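Site Visit Report: Manipulation Open Day, Traltwood
Prepared by: Keegan Grewal
Date of visit: 22 August 2025

1. Purpose
The visit was a required part of the automation unit. The aim was to observe how hand-held grippers are used to record grasping tasks, and to relate this to our own work on the Giltow arm.

2. Demonstration
Operators worked at white tables under strong overhead light. Each recorded grasps with a wide-angle camera fixed to the tool. The host, Morin, set a target of 200 grasps per object class.
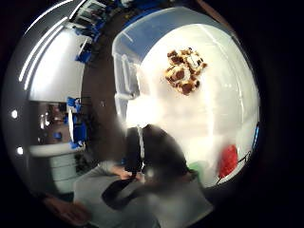 Figure 1. Brown and white food pieces on the table, with a clear container behind.

Irregular pieces are hard to separate in a pile. Our Giltow program assumes a single part with known edges and would need a segmentation step first. Soft, thick items raise a different problem, as the jaws may deform them when closing.

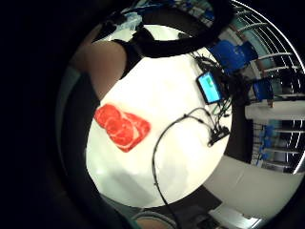

Closing force was therefore the main topic of the question period. Morin limits it in software and logs it at 20 Hz.

3. Relevance to our project
The Trirnutska controller in our lab has no force limit at present. Its vision settings also need review. Exposure was fixed in our January trials, and a white bench under fluorescent tubes may saturate the sensor. With the shaggy plush toy, the fur was soft and blurred at close range while the tabletop was nearly pure white.
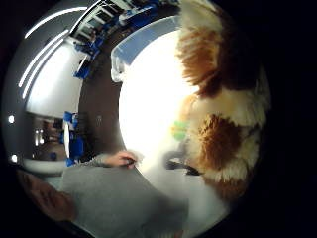
Object selection for our next trial should cover more than machined blocks. The current set has two shapes, both rigid. A long-haired toy in cream and caramel brown would test edge detection, as the strands leave no clear outline. Cost is low and no change to the jaws is required.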